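4. Setting up the bridge and the first tuning

This section is for the Flestura octave mandolin and the Flestura flat-top mandolin. Both instruments leave the workshop with the bridge not glued. It is held only by the pressure of the strings, so it can move a little during the transport. Please do all the steps in this order before you play the instrument for the first time.

You need: the small hex key from the bag, a soft pencil, a chromatic tuner, and a clean cloth without buttons or zippers.

4.1 Before you start

1. Leave the instrument in its closed case for one night in the room where you will play it. In November and in other cold months this is especially important. The lacquer can crack if a cold instrument meets warm air too fast.

2. Prepare a soft place for the work. A bed or a sofa is good. A kitchen table is also possible when you put a thick blanket on it.

3. Take off your watch and rings. Put the instrument on its back with the headstock to your left side.

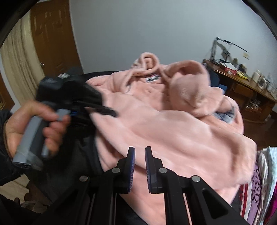
4.2 Finding the position of the bridge

1. Measure from the nut to the middle of the 12th fret. On the octave mandolin the full scale is twice this distance.

2. Look for the two small pencil points on the top. They were made in the workshop by Oldřich Rusnák, who sets up every instrument before packing. The feet of the bridge should stand exactly between these points.

3. If the bridge has moved, loosen all strings by one full turn of the tuning button. Do not remove them. Hold the bridge with both hands and push it slowly back to its place.

Caution: Never remove all strings at the same time. The bridge will fall and the tailpiece can scratch the top.

4. Check that the bridge stands straight and does not lean to the fingerboard. When you tune up, the strings pull it forward. Correct this with your thumbs after every tuning in the first week.

4.3 First tuning

1. Start with the two G strings. Tune them to the low G, a little under the right pitch.

2. Continue with D, A and E in the same way. Then go back to G and bring all pairs to the full pitch.

3. Tune always upward. If a string is too high, go down below the note and come up again.

4. Play the open E string and then the same string on the 12th fret. The second note must be one octave higher. If it is sharp, move the bridge a very small step in direction of the tailpiece. If it is flat, move it toward the fingerboard. Repeat with the G string.

Note: New strings stretch for two or three days. It is normal that you must tune often in this time. The factory set is Grirkano phosphor bronze, medium light. Please do not use heavy strings on the flat-top model, the top is too thin for them.

4.4 Height of the strings

The two wheels on the bridge change the height. Loosen the strings a little before you turn a wheel, otherwise the thread can be damaged. Turn each wheel by one quarter, tune again, and play some notes on the high frets. When you hear buzzing, the strings are too low.

If the buzzing is only on the first three frets, the reason is probably in the neck and not in the bridge. In this case go to section 5, Truss rod. The hex key fits both models, but the Priletti models from the older series have another size and need their own key.

Write down the final height of the lowest and the highest string on the card in the case. It helps us very much if you later send the instrument for service.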